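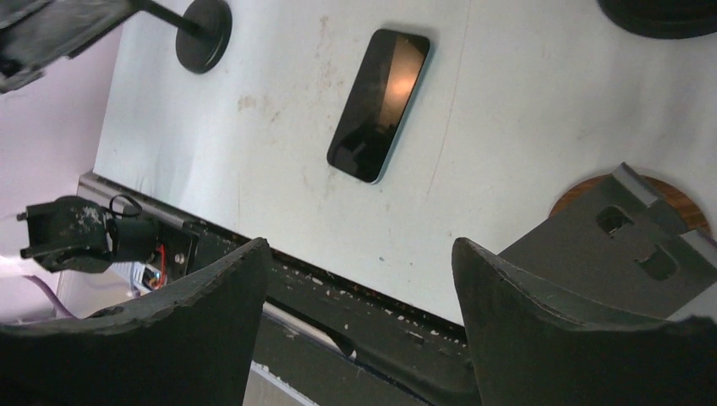

Abb. 1: Smartphone auf der zerkratzten weißen Tischplatte

Drucken | Per E-Mail senden

Projektbericht »Narkik«, Oktober

Ich wollte wissen, wie man Handys so aufräumt, dass man sie wiederfindet (bei mir ein echtes Thema!). Also: schwarze Ständer mit rundem Fuß und Klemme, Handys davor in eine Reihe. 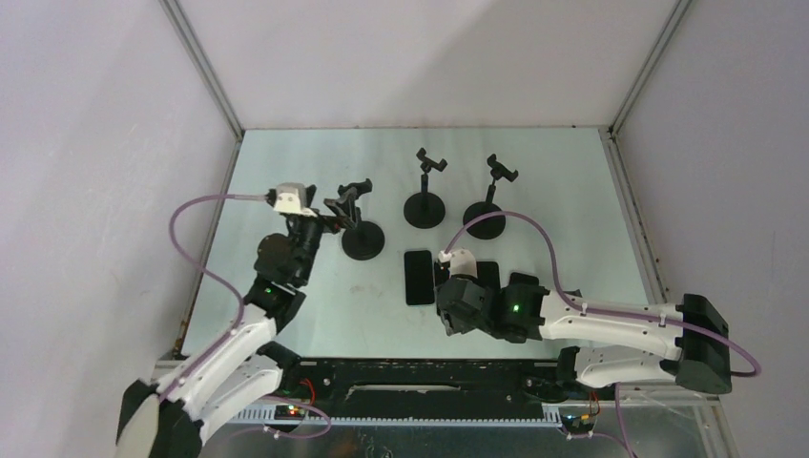
Am meisten Zeit ging fürs Ausrichten drauf, 7 Durchgänge hab ich protokolliert. Flecken mit Restia putzen steht noch aus.

231 Mal geteilt | 2 Kommentare

Rosa: Welche Ständer sind das?
Ruaridh Gunn: Brauch ich auch!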